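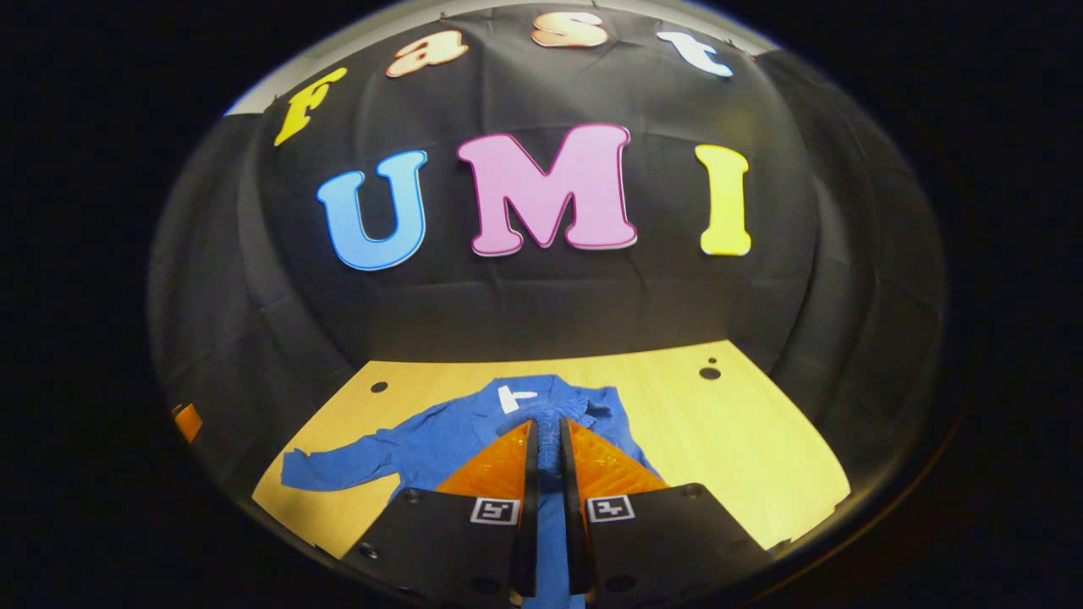 Oi gente, preciso pendurar letras recortadas num pano preto e tô apanhando da cola. É pra um painel de fundo numa mesa, pano preto comum, acho que oxford, e letras grandes impressas e cortadas com contorno. Queria o resultado igual ao da foto, "fast" minúsculo em cima e "UMI" maiúsculo embaixo, letras de várias cores (o M rosa com contorno magenta ficou lindo). No meu o pano tb tá todo enrugado, igualzinho, e não sei se passo ferro antes ou depois. Já tentei:

- fita dupla face fina, daquelas de papelaria: caiu tudo de noite
- cola em bastão: nem pegou
- cola quente numa letra de teste: pegou, mas marcou o papel na frente e o pano ficou com uma crosta horrivel

O pano é emprestado e tem que voltar inteiro, então nada de cola permanente. As letras são papel 180g, a maior com 13 cm de altura. Preciso que aguente 2 dias montado. Parede clara atrás, não posso furar. Alguém já fez?

**nina_recorta**

---

**Eifion Bevan**

Já fiz muito painel assim pra feira de escola. Vamos por partes, tô com pressa.

Ferro ANTES. Com as letras no lugar não dá mais, o papel ondula com o vapor. Oxford é poliéster, ferro morno, pano de algodão úmido por cima. Se não tiver ferro, borrifa água, estica e deixa pendurado a noite inteira. Não fica perfeito mas as dobras maiores somem. Puxa as laterais tb, é ali que sobra pano e ele cede.

Pra prender: alfinete. Alfinete de costura mesmo, de cabeça pequena, por trás. Faz assim:

1. Corta uma tirinha de cartolina, dobra em L e cola um lado no verso da letra (cola branca, deixa secar debaixo de um livro).
2. O outro lado da tirinha fica solto. É nele que vai o alfinete, espetado por trás do pano.
3. Letra pequena, uma tirinha em cima. Letra larga tipo M, 2 em cima e mais uma embaixo senão ela tomba pra frente.

Não aparece nada na frente e o pano volta sem cola. Furinho de alfinete fino em oxford some passando o ferro.

Alinhamento: giz de alfaiate e régua, risca bem de leve. Começa pela letra do meio e vai abrindo pros lados. Quem começa pela esquerda sempre fica sem espaço no fim, eu inclusive. Na palavra de cima, com 4 letras, marca o centro entre o "a" e o "s".

---

**tecidos_da_vevau**

usa velcro. só o lado áspero, autocolante, no verso da letra. em pano peludinho gruda direto, sem precisar do outro lado. a gente vende na loja da Vevau, caixinha com 71 pares, dá e sobra

---

**Gyu-bin Moon**

Velcro em oxford NÃO gruda, o tecido é liso demais. Em feltro sim, em veludo depende. Testa com um pedacinho antes de comprar caixa. Se o seu pano for feltro aí a resposta de cima serve, mas cuidado na hora de tirar, puxa fiapo, e vc disse que é emprestado.

O método do Eifion funciona, usei num evento da Ravthorpe em outubro e não caiu nenhuma. Só duas coisas:

- papel 180g sozinho enverga, principalmente em letra alta e estreita. Cola num papelão fino antes de recortar (caixa de cereal serve). Se já recortou, põe só uma espinha de papelão no meio do verso.
- contorno. Se for pano preto, deixa uma bordinha mais escura ou mais clara que o miolo em volta de cada letra, ajuda a esconder corte torto. Amarelo no preto aparece até demais, qualquer tremida da tesoura vc vê de longe.

Pra segurar o pano sem furar a parede: varal de chão ou arara de roupa, o pano dobrado por cima e preso com 6 prendedores. Fita crepe em parede pintada segura umas horas e depois desce com tudo, ja aconteceu comigo, pano pesado não perdoa.

E coloca as letras com o pano já pendurado. Se montar no chão e levantar depois, entorta tudo.

---

**nina_recorta**

Valeu!! Confirmei aqui, é oxford mesmo, então velcro fora. Fiz a tirinha em L numa letra só pra testar e até agora firme. O I tava envergando sim, botei a espinha de papelão e resolveu. Falta passar o pano e achar uma arara, a da minha tia é baixa demais. Eifion, a cola branca demora quanto pra secar debaixo do livro? Deixei meia hora e ainda tava mole no meio.

**Eifion Bevan**

Umas duas horas se passou cola demais. Camada fininha, espalha com o dedo, em uma hora tá bom.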